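Dirkside Suture Bench
Bench kit for robotic needle driving and knot tying

The Dirkside Suture Bench is a practice and recording kit for groups that already run a two-arm surgical robot. It supplies the tissue pad, the pad tray, the wrist camera mounts and the logging software. It does not supply the arms. The kit is sold by Andik and supported from the Ploststead workshop.

Most suturing pads on the market are built to be held down by a hand and looked at from two feet away. With wristed instruments and a camera a short distance from the jaws, those pads show their faults quickly: flat color, dry surface, and a cut edge that tears when the thread is pulled at a low angle. The Dirkside pad is molded with a wrinkled top skin and is meant to be used with a glossy surface, so that the glare a vision system has to cope with in tissue is present on the bench as well.

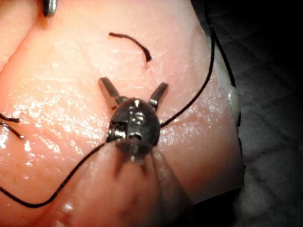

Equipment Sheets, Issue 8, p. 138

Pad and tray

The pad is a two-layer casting. The top layer takes the needle; the lower layer stops it from reaching the tray. Pads are supplied uncut. Users make their own incision with a standard blade, at whatever length and angle the exercise calls for. A cut can be placed along or across the pad, and the edges stay soft enough to be drawn together by a single throw.

The tray clamps the pad at two sides and leaves the other two free. Clamp tension is set with one thumbscrew per side. Overtightening bows the pad and opens the cut, so start slack and add tension a quarter turn at a time.

Pads per carton: 200
Rated life: one incision, full length
Storage: flat, sealed, out of sunlight

Camera mounts

Each mount is a split collar that closes on the instrument shaft, with a short arm to carry the camera head. The collar has to be seated square. If it is rotated even slightly, the jaws drift toward one side of the view as the wrist articulates, and the calibration routine will reject the session. Cable exits toward the rear and should be tied off with enough slack for full roll.

Focus is fixed at the jaw tips. The shaft nearest the lens will be soft at all times and no adjustment will correct it. Users who need the shaft sharp for tool tracking should rely on the fixed camera.
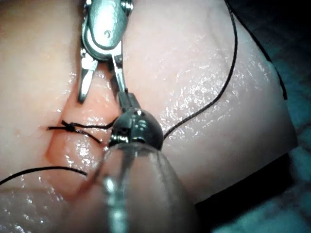
Glykeria Triantafyllou wrote to us that the pads behave well under the needle but that the close view makes thread handling look easier than it is, and that her group would not score a knot from the wrist camera alone. She also asked for a darker tray. The tray is now available in dark finish under the same part number with suffix D.

Scoring is left to the user. The software records joint positions, jaw angle and all camera streams against a single clock, and lets an operator drop a marker at each step: needle in, needle out, first throw, second throw, tails cut. Markers can be moved later. They are stored in a plain text file next to the video and can be read by any script.

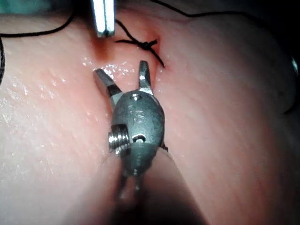
Moving a marker does not change the recorded data, so two reviewers can mark the same session separately and compare. The Salazar viewer, included with the kit, opens both files side by side and lists every step where the two disagree by more than a set limit. The default limit is 200 milliseconds. It can be changed in the settings page, or switched off.

Sessions are split into one folder per knot. Long sessions can be exported as a single file, although the viewer will take noticeably longer to open it.

Fixed camera

The fixed camera bolts to the bench post and looks across the pad from one side. Its job is to keep both instruments in view during the parts of a task when a wrist view tells you little, such as passing thread between arms or trimming. Placement matters more than resolution. In the view below, the knot is at the left end of the incision with both tails visible, and the two wrists lie on opposite sides of the cut, leaving the center of the pad clear.
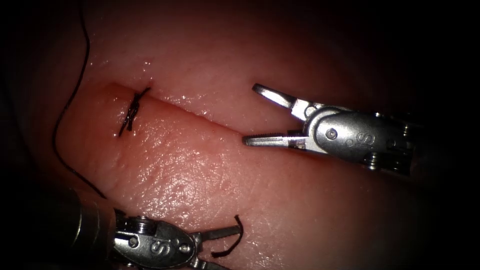
Lighting for the fixed camera should come from a single source aimed at the middle of the pad. A second lamp fills the shadows but doubles the glare, and the tracker loses dark thread against a broken highlight. With light falling off toward the edges, the raised lower lip of the incision still reads as a continuous bright line, and a short piece of thread held in the lower jaws stands out against the pink. Set exposure for that lip and accept a dark border.

Limits of use

The kit is for bench training and research recording only. Pads, trays and collars are not sterile and must not be used with instruments that will return to clinical service. The software does not drive the arms and has no stop function.

Ordering

Kits ship from Ploststead with one carton of pads, one tray, two collars, the fixed camera and a license for one bench. Spare collars are sold in pairs. For lead times and collar sizes, contact Themis Liapis at Andik and give the shaft diameter of your instruments.

Sheet revised 6 March 2021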